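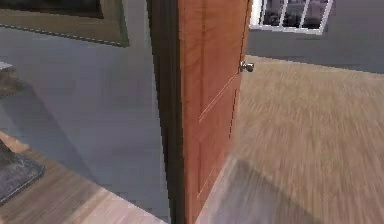 ## Re: Page proofs for the Melport picture book

Kulsoom Jadoon wrote:

> The second proofs came in at 4 this afternoon. Two questions before I send them back. First, the text on the bathtime spread runs close to the gutter. Can we move it, or does the art have to shift? Second, the printer wants to know if the endpapers are counted in the page total. The quote we approved has them as separate sheets.
>
> Kulsoom

Kulsoom, list,

Answers in order.

The text block can move. The art should stay where it is, as Gunther Dreßler has already trimmed it to the bleed and a shift would mean new files for both pages. Move the block toward the outer margin and keep the line breaks as they are. On that spread the washbasin is still drawn as a plain white bowl on the wall. Amna Siddiqui asked for a pedestal type, and the one below, with a wide basin, rounded corners and a thick flat rim, is the shape to follow. The mottled dark gray should not be copied. It would fill in on uncoated stock and the black text next to it would be hard to read. A flat light gray is enough. 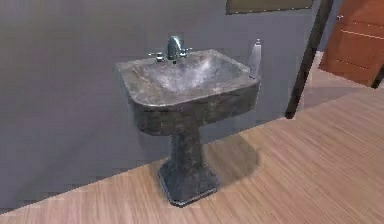
The endpapers are not part of the page total. They are separate sheets, glued to the first and last pages, and the quote is correct. Please ask the printer to state this in writing, because the Flallton job was billed the other way and it took until July to get the invoice changed.

Other corrections to the second proofs:

- Copyright page: the illustrator credit still reads "G. Dressler". Use the full name with the ß. Check that the font has the character in the small size.
- Title page: "Gunawardena" is spelled correctly here but is missing its second "a" on the spine.
- Back cover: the barcode box is too near the fold. Move it in.
- Jacket flap: the last line of the author note is a single word. Cut "also" from the sentence before it.

Advance orders stand at 731 copies. Of these, 389 are for schools and 192 are for the Zultitz shops. The rest are from single stores.

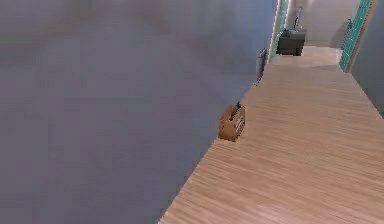 The school copies ship first, in plain cartons, with the order number on the short side. Faisal Marwat has the address list. Tahira Ghumman is checking it against the order forms and will post any changes to this list.

Please send the marked proofs back as one PDF, with comments left open.

Amna, if the light gray is a problem, reply before Kulsoom sends the file.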